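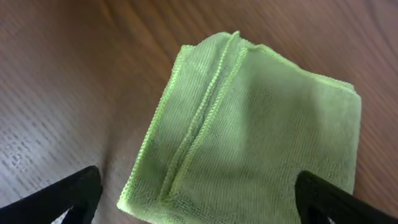 One of the green ones, folded, on the dining table

Jistcombe Community Forum > Home and Garden > Cleaning cloths leaving smears on wood

fennel_row
Posted August 1, 2022
I bought a pack of 24 cloths from the market in July and have been using them dry on the dining table. The surface looks fine from above, but if I sit down and look across it towards the window there are smears all over. The cloth is a soft ribbed one with a bright stitched hem. I've washed them once, at 40 I think, with ordinary powder. Is it the cloth or the table?

pottingshed41
Did you put softener in? That ruins them. It coats the fibres and then you are wiping softener on to the wood.

fennel_row
Yes, a capful. I put it in everything.

pottingshed41
There you go. Wash them again with half the powder and nothing else. Might take two or three goes. Don't put them in with towels or they pick up the fluff.

Bakar_Lane
I don't agree that it's the softener. I've used it on mine for years and my sideboard is fine. More likely there is old polish on the table. If you or whoever had it before used a silicone spray, it builds up and every cloth will drag it about. What have you been polishing it with?

fennel_row
Fodusen spray, the one in the tall can. My mother used it and I carried on. No idea what's in it.

Bakar_Lane
Then I'd stop using it for a month and see. Wipe down with a well wrung cloth and a drop of washing up liquid, then a second cloth with plain water, then dry it straight away. Go with the grain.

hyun_end
Please don't put washing up liquid on it until you know what the finish is. If it's wax you will take it off in patches. Try a bit underneath first. Is it oiled, waxed or varnished?

fennel_row
I don't know. It came with the house. Photo taken low down.

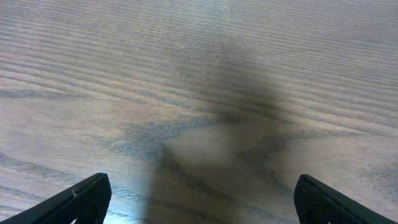

Table top from low down, looking along it

hyun_end
Looks smooth with a slight sheen. Could be varnish, but I wouldn't swear to it from a photo. Put a drop of water on a corner and leave it 5 minutes. If it sits there in a bead and wipes off with no mark it's probably sealed, and then what Bakar_Lane said is OK.

pottingshed41
Waxed wood beads as well.

hyun_end
Fresh wax does, yes. Scratch underneath with a fingernail too. Wax will come up under the nail.

oldmillside
An old cotton vest is better than any of these cloths. Mine has outlasted the lot.

Bakar_Lane
Cotton leaves lint on anything with open grain. Fine for shoes.

fennel_row
Did the drop of water and it left no mark, and nothing came up under my nail. Cloths are in the machine now without softener. I'll do one half of the table with soapy water and leave the other half alone.

pottingshed41
Change one thing at a time or you won't know which it was.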